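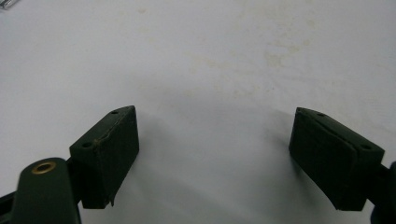 Kulau White Tabletops -- Frequently Asked Questions

Before you write to us, please look if your question is already answered on this page. We update it when we receive the same question several times. The last additions are from June and they concern the cleaning and the delivery.

Choosing a tabletop

Is the white the same on all sizes?

Yes. We have one white only and it is the same on the small desk top and on the large dining top. It is a soft white with a matte finish. If you put it next to a sheet of printer paper, you will see that the paper is a little more blue.

Can I get a sample?

Yes, we send one sample per household free of charge. Please put it in the room where the table will stand and look at it in the morning and again in the evening with the lamps on. White changes very much with the light. Many customers who wanted to return a top told us that they had looked at the color only on their phone.

What is the difference between the Rollero and the Okgate?

The Rollero is our desk top. It has rounded corners and a straight front edge. The Okgate is the larger one for kitchens and workshops, it is thicker and the corners are square. The surface is the same on both. The Rollero costs $358 and the Okgate costs $389, without legs.

Does a white surface show everything?

It shows crumbs, coffee and pencil. It hides dust better than a black one. If you do crafts or repair small things at the table, a white surface is very practical: a small screw that you dropped is found quickly. For children who draw with markers we recommend to put a mat.

Cleaning and stains

How should I clean it every day?

Use a soft cloth, warm water and one drop of dish soap. After this, wipe with clean water and dry with a second cloth. The drying is the step which people leave out, and then they write to us about gray streaks. The streaks are soap.

Can I use a melamine sponge?

Please only on a small spot and without pressure. These sponges work like very fine sandpaper. With time they make a shiny place on the matte surface, and we can not repair a shiny place.

There are dark marks on my table and they do not go away with soap. What are they?

Most often they come from rubber or from metal. Rubber feet under a keyboard or a lamp can leave gray or black marks, and so can the bottom of a metal pot if you push it over the table. Put a little rubbing alcohol on a cloth, hold it on the mark for a few seconds, then wipe. For metal marks a paste of baking soda and water is better. Try it first near the back edge.

What about yellow stains?

Turmeric, mustard and hair dye are the difficult ones. If you wipe in the first minutes there is usually no problem. An old turmeric stain becomes weaker if the table stands some days near a sunny window, but we can not promise that it will disappear completely.

Is it possible to put hot pots on it?

No, please use a trivet. A cup of tea is fine.

I have a scratch. Can it be polished?

A light scratch can be made less visible with the care cream, which you find in the shop under Accessories. A deep scratch stays. Please do not use car polish, it leaves a film and then the surface takes fingerprints.

Assembly

Can I use my old legs?

In most cases, yes. There are no holes under the top, so you can drill where your legs need them. The screw must not go deeper than 6 mm from the top side -- measure the thickness first, then mark your drill with a piece of tape.

Can I cut the top to a smaller size?

You can, but the cut edge will not be protected against water. The Munteanu workshop, where our tops are made, will cut and seal it for you before the delivery. Write the size in the comment field of your order. A top which was cut to order can not be returned.

Delivery and returns

How long does the delivery take?

A Rollero usually leaves the warehouse in two or three working days. An Okgate goes with a freight carrier, who will call you to agree on a time between 8 a.m. and 6 p.m. Please be two persons at home, it is heavy.

The package came with a damaged corner. What should I do?

Open it while the driver is still there, if he can wait. Take a photo of the box and of the corner and send both to us with your order number. Please keep the box until we answer.

Where do I find my article number?

It is printed on the label under the top, near the left back corner. For the Okgate in standard size it is 2,648, written on the label without the comma.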